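Laying the table, the slow way

Jun 29, 2018

My mother could set a table for six while talking on the phone and telling off the dog, and I thought of her a good deal this spring, because I have been trying to teach the same job to a pair of robot arms and I am nowhere near her standard.

I started in April, when Nassoro Mwakyusa let me have a go on the rig we call Wuna. (The one before it was Jurkton, and I never got on with Jurkton.) The idea is simple enough to explain to my aunt, which I have done, twice. You do the task yourself by working the arms from a distance, the robot keeps a record of every joint as it goes, and after enough goes it has something to learn from. You don't write down any rules about forks. You just lay the table, clear it, and lay it again — 321 times so far, if you please!
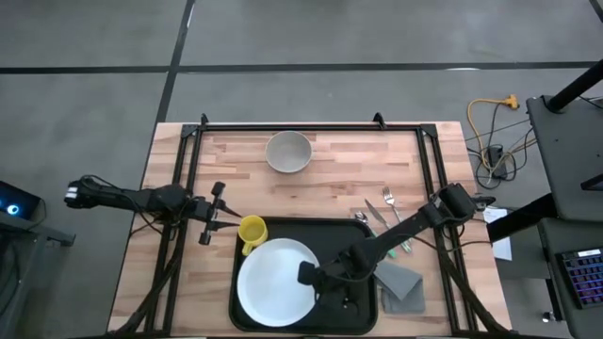

Plate on the tray, cutlery and napkin still to be dealt with.

What I hadn't expected was how much I'd have to think about things my hands have been doing since I was small. Take a mug. I pick up a mug by the handle, or round the middle, or by hooking a finger over the rim if I'm in a hurry, and I don't choose between them at all. With two stiff fingers I have to choose, and then I have to choose the same way most of the time, or the poor thing gets a muddled lesson. Nassoro is very patient about this. He says my early runs look like someone hunting for their glasses in the dark, which I thought was fair.

Cutlery is the worst of it. A knife lying flat on wood gives you next to nothing to get hold of, and I've spent whole afternoons nudging one about like a cat with a beetle.

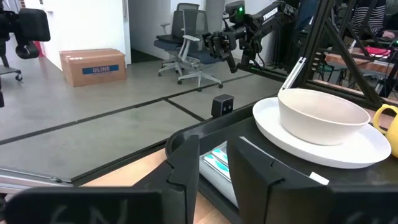 Bowls I rather enjoy, on the other hand. You come down over the rim with one finger inside and one out, close gently, and lift, and there is a lovely moment when you forget the controls and it feels as though your own arm has grown. Then you misjudge the depth by a whisker and the feeling goes away again.

We're aiming for 900 runs before we train anything serious, although Nassoro thinks 680 might do if I'd only keep them tidy. I've promised to try — fewer changes of mind halfway across the table, and no more rushing the napkin before lunch. I'm back on it tomorrow with the forks.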